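Trudside Craft Room Users' Meeting, August
Minutes, typed up by Joni Ruotsalainen

Present: Shiyu Lu (chair), Jeanine Brouwer, Gijs Bakker, me. Vojtěch Kratochvíl came in at 7:20 pm with his bike helmet still on and had missed the bit about the keys, so that's item 1 and he should please read it.

1. Keys
There are two sets again. Jeanine has one and the other lives with Shiyu. If you borrow a set, text the person you took it from when it goes back. Gijs asked if we could have a lock box and we said yes in principle, but he has to find one and tell us the price first.

2. Last month's minutes
Accepted with one fix. I had written that the sink drips "all day" and Vojtěch wants it noted that it only drips after someone uses the hot tap. Noted!

3. Money
We have $1,530 in the account, with $143 still to go out to Fosum for the shelf brackets. Shiyu has the invoice and will pay it this week. Jeanine would like a cushion of a few hundred kept back for winter and we were all happy with that, although we didn't settle on a number.

4. The big cupboard
This took up most of the evening (sorry, everyone who wanted to be home by nine). Gijs and I had emptied the top two shelves beforehand and it was a lot of paper. Old flyers, card in every shade of beige, three rolls of something sticky. We agreed to keep the good card, give the flyers to the kids' group in Budedton for the backs, and throw out anything that has gone yellow. Jeanine is keeping the sticky rolls until she works out what they are. She promised not to put them back in the cupboard.

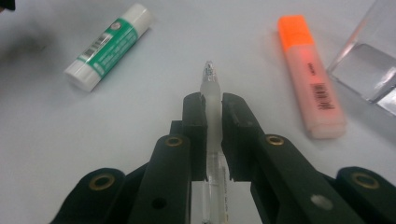

Pens were the next thing, and I had feelings about this one, as you all know. We own far too many and half of them are hiding at the bottom of tote bags. My proposal was that we stick to one sort for the sign-in sheets and labels, and keep everything else in a box for anyone who wants to doodle. I like the see-through kind with the milky section toward the front and the little metal point, and I said so at some length. Shiyu prefers a fat marker for labels and she has a point when it comes to the high shelves, so we went with both: markers for shelf labels, see-through pens for sign-in and the small tags. Vojtěch abstained on the grounds that he only uses pencil.

Gijs will get a quote from Van den Broek for a box of 100. If it's silly money we'll buy a small pack first and see how fast they wander off.

5. Tables
Please leave the white tabletop clear when you go home. I know it's tempting to leave a project out when you're coming back the next morning, but the beginners start at 9:30 and they need somewhere to put their elbows. Jeanine suggested trays, one per person, that can slide onto the bottom shelf with everything still on them. We all thought this was great and were a bit annoyed that we hadn't done it last year. She'll measure the shelf and report back.

Wiping down: use the soft cloth, please, and leave the green scrubby one for the sink. Vojtěch asked who had been using the green one. Moving on.

6. Labels
We need 76 small tags for the drawers and jars. Shiyu will cut them, I'll write them, and Gijs will tie them on as he's the only one of us with any patience for string. Lower case letters, no abbreviations. (Last time we had a jar marked "misc btn" and a new member thought it was a name.)

7. Anything else
Vojtěch wants a second lamp by the window. Agreed, if we can find one secondhand. Jeanine has a spare kettle and will bring it in. Gijs asked whether the radio could be quieter during the morning session and we talked about that for a while without deciding, so it's going on the list for next time.

We finished at 9:15 pm. Next meeting same place, 7 pm, and it's my turn to bring the cookies.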